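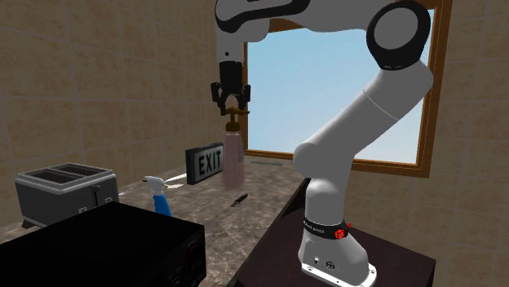 Call for participants: Saturday open day at the Murkum robot kitchen

We are looking for people who would like to spend a few hours with us on a Saturday in September, trying out our kitchen arm and telling us frankly what they make of it. You don't need to know a thing about robots. In fact, if you've never been near one, we'd be especially pleased to have you (we hear plenty from engineers already, bless them, and they tend to ask the same questions).

The arm works at a kitchen counter, and for most of the year it practices in simulation: picking up a spray bottle, say, and lifting it clear of the toaster and the other everyday clutter people keep on a counter. On the open day you'll see those simulated runs on the big screen in the front room at Tevumlow, and you'll get to choose what the arm should go after next. Later on you'll take the controls yourself, with one of us sitting beside you the whole time, and I promise it is a good deal more fun than it sounds on paper!

What the day looks like

Doors open at 9:30, with coffee and far too many pastries. Thibault Vasseur, who runs our Lovow program, gives a short welcome and the first demonstration, and then we split into groups of 6. Each group gets a turn steering the arm on screen, a turn watching and scoring other people's tries, and a long sit-down chat over lunch. We finish at 3:00, though last spring a good many people stayed on talking and we had to be shooed out of the building.

Who can take part

Anyone 18 or older who cooks or cleans at home, even a little. We have 41 places. We would love to hear from people who find reaching, lifting or gripping difficult, and the demonstration rooms are all on the ground floor. Tell us what you need when you sign up, whether that's a higher chair, a quieter room or a friend to come along with you.

What you get

Lunch, your bus or parking costs back, and a gift card for your time. You can stop whenever you like and still keep the card.

How to sign up

Write a few lines to the open day desk at Rashidi House, Room 573, or leave your name at the front counter. Tell us a bit about your kitchen and which chore you'd hand over first. Please put down a phone number too, as Thibault likes to call everyone before the day and say hello.

Recent notices

Evening talk: Teaching an arm to set the table
Wanted: part-time demonstration host, Tevumlow
Lovow school visits, now booking for grade 7
Directions and parking at Rashidi House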